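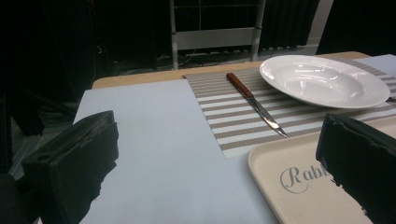

Table edge and pale blue-grey paper.

Acoustics notebook, 26/06/2025
Subject: reverberation in the Ulmont dining room, second round of measurements

The purpose of this entry is to record the state of the work on the Ulmont dining room before the ceiling panels are ordered. The first round is written up in the earlier pages and is not repeated in full. The complaint remains as stated in the original request: diners at the far end of the room cannot follow conversation across a table once the room is more than half occupied, and serving staff have to raise their voices at the hatch.

The volume of the room has been recalculated from the corrected section drawing and is now entered as 623 cubic metres. The earlier value omitted the raised part of the ceiling above the hatch and should not be used. The floor is sealed concrete, the walls are painted plaster, and one long side is almost wholly glazed. There is no curtain. The furniture was left in its normal position throughout, with the chairs pushed in.

The balloon bursts used in the first round have been given up. They were convenient but uneven, and the low bands were poor. The present round uses the loudspeaker with interrupted noise, two source positions and the Zivo meter on its tripod at seated ear height. The ventilation was switched off for all readings except the background series. With it running, the background level at the glazed side was high enough to spoil the lower part of the decay, and those readings have been struck out.
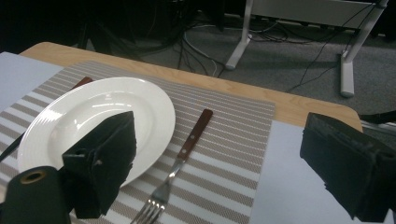
A comment has been added in the margin of the shared copy, to the effect that an empty room is the wrong condition to measure, as the complaint is made about a full one and people absorb a good deal of sound. The point is accepted in part. Empty readings are needed for comparison with the supplier's tables, and they can be repeated exactly after installation. An occupied reading would be more useful to the client but far less easy to repeat. It is proposed to take one occupied series during a lunch sitting, with the client's written agreement, and to report it separately.

The decay curves themselves are mostly straight, which suggests that the room is behaving as a single space. The exception is the corner beside the glazing, where a distinct bend appears in the middle bands. A flutter echo between the glass and the opposite wall is the likely cause. It can be heard plainly on a hand clap when standing midway between the two, and disappears on moving a few paces towards the hatch. Panels on the ceiling alone will not deal with this. Some treatment of the plaster wall is required, at head height for a seated person.
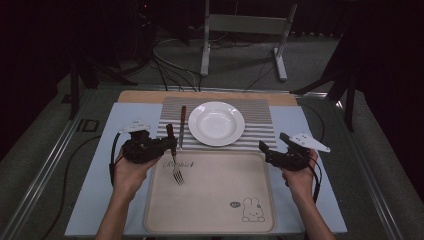

The second matter raised by the client is impact noise, meaning crockery, cutlery, trays and chair feet. Reverberation time says little about it directly. Such sounds are short and rich in high frequencies, and it is the peak that diners object to. A fork brought down by its tines on to a tray, from a position like that of the silver one over the beige tray, makes a very different sound from the same fork laid flat, and the hand that does it is never consistent. For this reason no peak levels from table noise have been entered in the results sheet. A short listening note has been kept instead, and should be read as opinion. Chair feet were the worst offenders by some margin — felt pads would cost very little and are recommended whatever is decided about the ceiling.

The Praditz panels were put forward by the client. The data sheet gives good absorption in the speech bands when the panel is hung below the ceiling with an air space, and noticeably less when it is fixed directly. The client's drawing shows direct fixing. This must be queried before any order is placed. The Navaratnam board has also been considered for the wall. It is denser and will stand up better to knocks from chair backs, but the sample is still awaited.

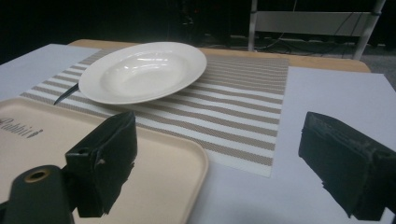 Soft coverings on the tables were suggested as a cheaper measure. Their effect on the reverberation time would be small, as the area is modest and a thin cloth absorbs little. Their effect at the source is another question. With a wide-rimmed plate on a woven mat in white and taupe stripes, the fabric lies between the glaze and the tabletop, and setting the plate down ought to be quieter. Where something slender, such as a knife, has ended up beneath the edge of the plate, there is a hard contact again and part of the benefit may be lost. No measurement supports either statement at present. Mats may be mentioned to the client as an option, without a figure attached.

Outstanding:
Fixing detail for the Praditz panels, to be confirmed in writing.
Sample of Navaratnam board, to be chased.
Calibration check on the Zivo meter, to be repeated before the occupied series.
Raised ceiling area to be entered in the absorption sheet, which still carries the old figure.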